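The laundry table, part whatever this is by now

So the arms are bolted down, powered up, and (mostly) doing what I ask. I know I promised a post back in July and then went quiet, but July was the month the shop had no air conditioning and I refuse to crimp connectors while sweating on them.

Quick catch-up if you're new. I rent a corner in a shared workshop with Mohcine Helmy, and the two of us have been putting together a two-armed setup that is supposed to fold clothes. That's the whole goal. Mohcine wanted to start with something grander, like loading a dishwasher, and I talked him down to T-shirts. I have two kids and a lot of T-shirts. I know what I want from the future.

The mechanical part went faster than I expected! Getting both arms mounted at the same height took one long evening and most of a box of washers. The wiring took the rest of the summer. Every motor wants power and every motor wants data, and then the gripper boards want their own thing on top of that, and all of it has to move with the arm without snagging. My first attempt had the cables zip-tied so tight that the right elbow pulled a plug out of its own wrist the first time it straightened. Now I leave loops, big lazy ones. It looks like a plate of spaghetti back there and I've made my peace with it.

I spent 369 dollars on cables and connectors alone. I'm writing that number down here because I never budgeted for it, and if you're planning something similar, you should. Karim El Ouafi, who has the bench across from ours and builds guitar pedals, kept telling me to buy the good crimper first. I bought the cheap crimper, then I bought the good crimper. You can guess how that conversation went.

Okay, so, cloth. Cloth is horrible. I want to be very clear about that before anybody writes to tell me how easy this should be. When you pick up a block, it's still a block. You pick up a shirt by one corner and you've got a completely different object from the one you were looking at a second ago, and if you put it down again it's a third object. 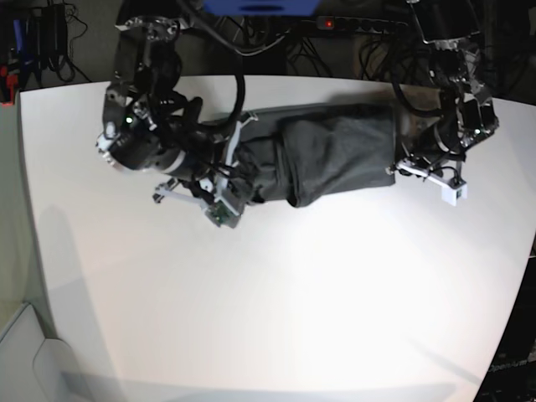 What helped most was slowing way down. I had the speed limit set at something that looked cool, and the arms would whip the fabric around so that wherever the far end landed was pure luck. I cut the speed to a quarter and suddenly the whole business got calmer. Boring to watch, but much better to work on. We also started keeping the two grippers moving outward at the same pace, so neither side gets ahead and yanks the shirt out of the other one's fingers. That one change took me an afternoon of fiddling and a frankly embarrassing amount of coffee.

The gripping force was the other big one. Too light and the fabric slides out the moment there's any tension. Too hard and the fingers bite through to the table and the motor sits there complaining at you until it trips. Mohcine wrote a little routine that closes until it feels resistance, backs off a hair, then closes again, and we've been using it ever since. He named it Katen and won't tell me why. My own script, the one that homes both arms and parks them at the end of the night, is called Drisik, after nothing, I just typed it and it stuck.

We've also changed how we start each run. In the beginning I'd lay the shirt out nicely, nice and square, sleeves out like a paper doll. It worked okay! Then Clémence Royer stopped by to borrow a heat gun, watched one go, and asked when my laundry had ever come out of the dryer like that. Ouch. Fair, though. So now we drop it from shoulder height and whatever lands is the starting position. Our success rate went straight through the floor, naturally, but at least I'm failing at the real problem.

Finding a corner in a heap is where most of my time goes these days. People do it with their fingers without even looking. I've tried grabbing the highest point and lifting, which gets you a dangling shirt and not much information. I've tried going for an edge and dragging it outward with one arm while the other holds the pile still, and I like that better. You lose a few seconds on every fold but the shirt ends up flatter, and flat is what everything after that depends on.

A gray shirt turns out to be a mean choice for this, by the way. The creases and the hems are all just slightly different grays, so the vision side keeps getting excited about a wrinkle and calling it an edge. I could switch to something with a bold stripe. I might, for my own sanity. But half my closet is gray, so we're sticking with it for now.

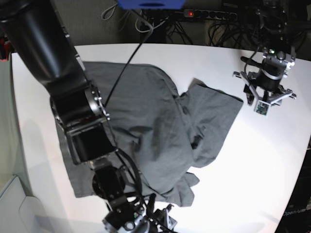 Do you need two arms for this, or could you fold a shirt with just one?

You can get a fold out of one arm if the shirt starts flat and you're willing to drag and flip it in stages. Starting from a pile, I'd want two, so one can hold while the other pulls. We tried a single arm for 4 evenings before the second was wired up, and I don't miss it.

Dale Sutherland emailed to ask about the table as well. Get one with a smooth top and nothing sticking up along the edges. Our old bench had a seam down the middle and the fingertips found it every single time. White has been good for us because most clothes show up against it, though I'm going to be in trouble when we get to socks and undershirts. Watch your lighting too, as the arms throw shadows and we had to do some tuning to get the software to ignore them.

Next up is swapping the fingertip pads for something grippier and redoing the strain relief on the left wrist, where I can already see the cable rubbing. Mohcine wants to try a towel. I said fine, a small one.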